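Search this site Enter keywords Go

Galley and Locker Tips for Small Cruising Boats

These notes are for the galley of a sailboat or small motor cruiser with one sink, a two-burner stove and an icebox. They come from a 12-season-old boat kept on a mooring at Leton, with most of the cruising done between there and Haldane.

Stowing the food lockers

Take everything out of its cardboard before it goes aboard. Cardboard soaks up damp, falls apart in the bottom of a locker and can bring in insect eggs. Cut the cooking directions off the box and put them inside the bag or jar with the food.

Put heavy items low and close to the middle of the boat. Canned goods go under the settee, with the name of the contents written on the lid in permanent marker. Paper labels come off in a wet locker and end up in the bilge pump strainer.

Wedge jars with dish towels. Old socks also work and can be pulled over glass bottles one at a time. If a locker still rattles at anchor, it will be much worse in a chop.

Keep one list of what is in each locker, taped inside a door. Cross things off when you use them. We plan on two cans per person per day for a passage and have never come home with an empty locker.

The icebox

Chill the box the night before with a bag of cheap ice, then drain it and load the good ice in the morning. Block ice lasts longer than cubes. Freeze water in square plastic jugs, leaving a little room at the top, and you can drink it as it melts.

Pack the food in the order you will eat it, with the last day's dinner at the bottom. Fill the empty space on top with a folded towel. In July our box holds ice for three days with the towel and barely two without it.

If the box drains to the bilge, fit a plug. Meltwater carrying bits of lettuce and milk is the usual source of a smell that cannot be found.

Empties and trash

Everything you carry out has to come back, and on a week's trip the drink containers take up more room than all the other trash together. Rinse them in seawater and let them drain in the cockpit before they go in the bag. Twist plastic bottles flat and put the cap back on so they stay that way. Flatten cans if your marina takes them loose, but leave them whole if you return them for deposit, as some machines will not read a crushed one. Glass stays whole and goes in its own bucket.

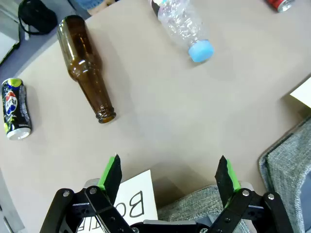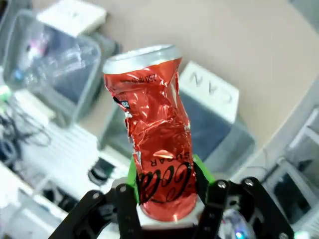
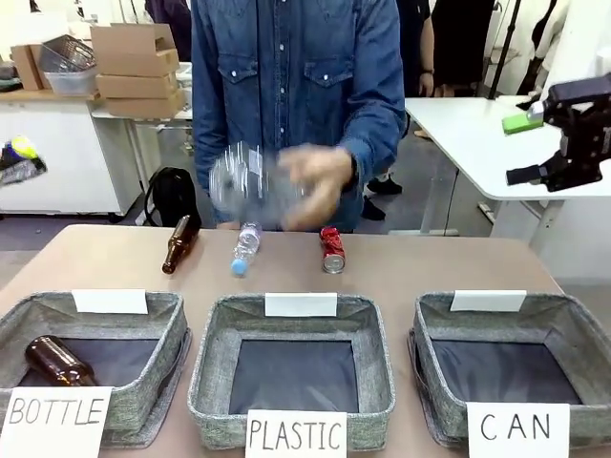
Drink empties: glass, plastic and cans.

Use two mesh laundry bags, one for plastic and one for metal, and hang them in a cockpit locker. Food scraps go in a small lidded tub that is emptied at every dock. The fuel dock at Billero has bins behind the shower block.

Saving fresh water

Our tank holds nearly 700 pints, and two people can go through it quickly with a pressure pump. Turn the pump off at the panel and use the foot pump for dishes.

Wipe plates with a paper towel before washing. Wash in clean seawater with a squirt of dish soap, then rinse with fresh water from a spray bottle. Do not use harbor water for this.

Potatoes and pasta can be cooked in one part seawater to two parts fresh. Leave out the salt.

Stove and safety

Shut the gas off at the bottle after every meal. Light the match first and then open the burner.

Use deep pots with lids and fill them halfway. Wear long pants or a waterproof apron when cooking under way. Keep the fire blanket where you can reach it without leaning across the flame, and check that the mounting screws have not worked loose.

At the end of the season

Empty every locker and wipe it down with one part white vinegar to four parts water. Prop the doors and the icebox lid open for the winter. Take home anything in glass that could freeze, along with flour, sugar and rice. Spices are cheap enough to throw out and buy again in the spring.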